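Stories > Animals > Short fiction

We use cookies to keep you signed in and to remember your reading size. Accept / Manage

The Crossing at Vorkby
By Procházka
July

The old she-wolf woke before the others and listened to the river. It was louder than yesterday. In the night, the snow on the hills above Urkstead had started to melt, and now the water was carrying branches past the den, one after another.

She got up slowly. Her back leg was stiff in the mornings, and she did not like the pups to see it. But the smallest pup was already awake, and he was watching her with his head on his paws.

"Is it today?" he asked.

"Go back to sleep," she said.

"But is it?"

She did not answer him. She went out to the flat stone and smelled the air. There was wet bark, and mud, and far away the smoke from the human houses. There was no deer. There had been no deer for 14 days.

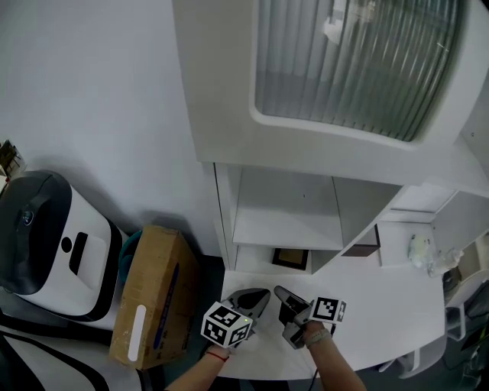

When the sun touched the top of the pines, the whole pack was standing by the water. The gray brother wanted to wait. He said that the river would be lower in a few days, and that wolves had always waited.

"The pups cannot eat a few days," said the she-wolf.

"The pups cannot swim either."

"Then we will go by the bridge at Vorkby."

It became very quiet. Even the pups stopped biting each other's ears. The bridge belonged to the humans, and no wolf of the pack had ever put a foot on it. There was a story about a white wolf who had crossed it and came back speaking a language that his own mother could not understand. The gray brother believed this story. The she-wolf had believed it too, when she was young.

"At night," she said. "In one line. I will go first."

They walked all the afternoon along the bank. The smallest pup asked many questions. He asked how long a bridge is, and if it moves, and if a troll must be paid. She told him that it was as long as twenty wolves, and that it did not move, and that he should save his breath for walking. About the troll she was not completely sure, so she said nothing.

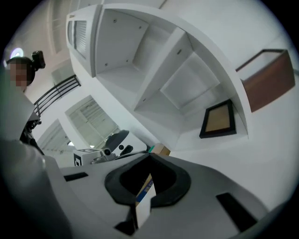
Wollance Writing Circle, Monday Evening Group

They reached the bridge after dark. It was made of planks, and between the planks there were gaps, and in the gaps was the river, black and very fast. The she-wolf put down one paw. The wood was cold. She put down the second.

Behind her she heard the gray brother breathing through his nose, as he did when he was afraid and wanted to look angry.

In the middle of the bridge her bad leg slipped into a gap. She did not cry out, but she could not pull it free. The planks shook under her, and the line stopped.

"Go around me," she said.

"No," said the gray brother. He pushed past the others until he stood beside her, and he took the edge of the plank in his teeth. He pulled. The wood was old and it broke with a loud noise, and somewhere among the houses a dog began to bark.

"Now run," he said, with splinters in his mouth. 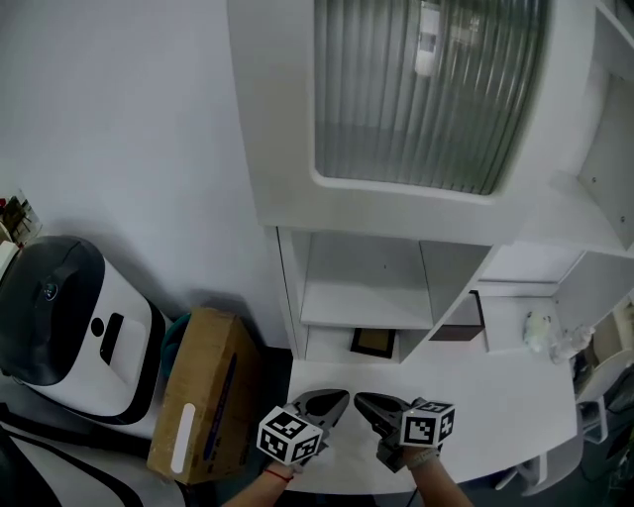 They ran. The she-wolf ran on three legs, and the smallest pup ran under her belly, where he was in the way of everyone. A door opened in the village. A yellow light fell over the road, but it did not reach as far as the trees, and by then they were between them.

They did not stop until they could not hear the dog. The pups fell down in the ferns and slept where they fell. The gray brother licked her leg and tasted blood, but only a little.

"Say something," he told her.

"What should I say?"

"Anything. I want to know if I still understand you."

She looked at him for a long moment. Then she lifted her nose, because the wind had changed and was coming down from the meadows.

"Deer," she said.

He understood her very well. He was already standing.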